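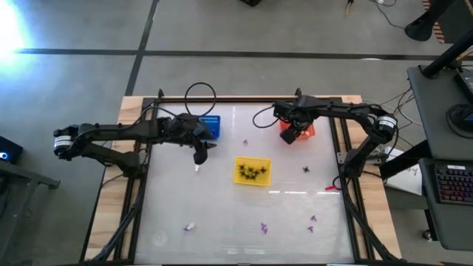 Vocal stems and sample sources reach the Skunder remix sampler through the two line inputs on the rear panel or through the USB port on the left side. Both routes are covered in this section. Place the sampler on a flat surface and connect all cables before switching it on. Leave enough slack in each cable that it is never pulled tight at the connector. A loose loop standing above and behind the equipment, like the one the black cable makes over the back of the frame in the photo, is enough. Do not coil the power supply cord together with the audio cables.

4. Building a Remix from Stems

This section assumes firmware of October 15, 2018 or later. On older firmware the STEM button opens the pattern list and steps 4.2 through 4.4 do not apply. To check the date, hold SHIFT while switching on.

4.1 Importing the vocal

1. Copy the stems to a USB drive formatted as FAT32. WAV and AIFF files are accepted. MP3 files are listed but cannot be assigned to the vocal track.
2. Insert the drive and wait for the USB light to stop blinking.
3. Press STEM, then turn the main dial to the lead vocal file.
4. Press ENTER. The waveform appears in the upper half of the display.
5. Repeat for ad-libs and doubles. Each goes on its own track.

Note: If the vocal was delivered with the original beat mixed in, use it as a sample source only (see 4.3). The Skunder does not separate a finished mix into parts.

Caution: Do not remove the drive while the USB light is blinking. The project index may be lost, and the stems will have to be imported again.

4.2 Setting the tempo

The sampler works from 70 to 187 BPM. Verses recorded at half time can be entered at either value, but the grid, the delay and the roll function all follow the number entered, so decide before chopping.

1. Press TEMPO.
2. Enter the original tempo of the vocal under SOURCE. If it is not known, tap the TEMPO button in time with the vocal for at least four bars and press ENTER.
3. Enter the tempo of the remix under TARGET.
4. Select a stretch mode. VOICE is the default and is suitable for rap and spoken parts. SUNG keeps vibrato intact but softens hard consonants. TAPE changes pitch along with speed.
5. Move the start marker to the first downbeat. For a verse that begins with a pickup, place the marker on the downbeat after it. The pickup will still play.

Note: Tap tempo is averaged. A result such as 93.8 should be rounded by hand if the original was made on a fixed grid.

Large changes in tempo are audible in any mode. Where several guests recorded their verses at different tempos, set SOURCE separately for each track. Use the track list under TEMPO > PER TRACK.

4.3 Chopping a sample for the chorus

A chorus taken from an older record is normally cut into short phrases and spread over the pads. There are 13 pads. The top one is reserved for STOP and cannot hold audio.

1. Press SAMPLE and select the source.
2. Set the input level so that the loudest word reaches the last green segment. The red segment must stay dark.
3. Press REC and play the record.
4. Press REC again to stop. Recording also stops when the memory is full.
5. Press CHOP. Choose BY HIT for drums, BY PHRASE for vocals, or MANUAL.
6. In MANUAL mode, press a pad each time a new slice should begin. Slices may overlap.
7. Trim each slice with the two small dials. Hold SHIFT for fine movement.
8. Press KEEP.

Caution: KEEP erases all audio outside the slices. Save a copy of the full recording first with SHIFT + KEEP.

Turntables without a built-in preamp must not be connected directly to the line inputs. The signal is too weak, and raising the input gain to compensate will bring up hum.

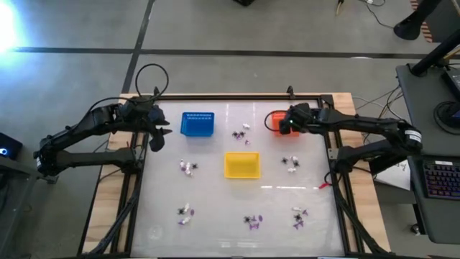
Slices can be moved between pads after trimming. Hold the pad that contains the slice, press the target pad, and release both. If the target is in use, the two slices change places. Moving a slice does not alter patterns already recorded, which continue to play the slice in its old order until UPDATE is pressed.

4.4 Placing verses

1. Press SONG.
2. Enter the length of the intro in bars.
3. Select the first verse and press PLACE. The verse is set down at the next free bar.
4. Place the chorus pattern after it. Patterns are repeated with the REPEAT dial.
5. Continue until all verses are in place.
6. Play the song from the beginning and listen to each join. A breath that falls before the bar line is often lost here. To recover it, set LEAD-IN to one beat.

Note: If two verses are placed on the same bar, the later one mutes the earlier. There is no warning on the display.

4.5 Delay and throws

A delay throw repeats the last word of a line. Assign it to the foot switch under FX > THROW, or draw it in on the song page. Delay time is given in note values. For free timing, select MS and enter a value up to 3,260. Values above one bar are accepted but will run into the next line unless feedback is set to zero.

Throws are recorded with the song and can be removed one at a time with SHIFT + UNDO.

4.6 Exporting

1. Press SONG, then EXPORT.
2. Choose MIX for a single stereo file or TRACKS for separate files.
3. Leave LIMIT off if the remix will be mastered elsewhere. The Zadis and Manole presets in the LIMIT menu are intended for quick listening copies – neither one can be undone in the exported file.
4. Enter a file name and press ENTER.

Export runs in real time. The controls are locked until it is complete.

Note: The demonstration project "Skumitum" contains vocals by Capucine Besson. They are supplied for practice with sections 4.2 to 4.5 and are not cleared for release. The EXPORT command is disabled while any of these vocals remain in the song, including muted tracks.

If EXPORT stays gray after the demonstration vocals have been deleted, save the project under a new name, switch the sampler off, and load the project again.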